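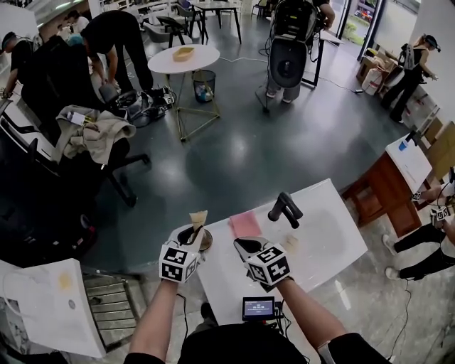 I will defend the paper napkin to anyone. My family went over to cloth ones years ago and I've been the awkward guest ever since, turning up to lunch with a packet of pink squares in my bag.

My case is mostly about colour. A white table is a lovely thing for about an hour, and then it's a smudge with legs. Put one flat pink square on it and your eye goes there instead (mine does, anyway) and suddenly it looks as though somebody meant to feed you. You don't need a runner, or a candle, or those slate things that screech when you move your fork.

I feel the same about little paper cones. There was a café in Taltness that did chips in them, stood up in a dish so they didn't roll off, and I'd have paid double for the cone alone! Food that arrives standing up is more cheerful than food lying down. I can't prove this.

Yes, I know about the waste. I buy a pack of 47 – an odd number, but that's how the shop in Mukdale sells them – and it lasts me roughly 3 months, with the clean ones going back in the drawer. Cloth has to be washed, dried and, if you're my sister, ironed. She owns 18 and irons the lot before Christmas, in a temper.

So keep your linen for weddings. I'll be at the other end of the table with gravy on my chin and a pink square in my fist, perfectly happy.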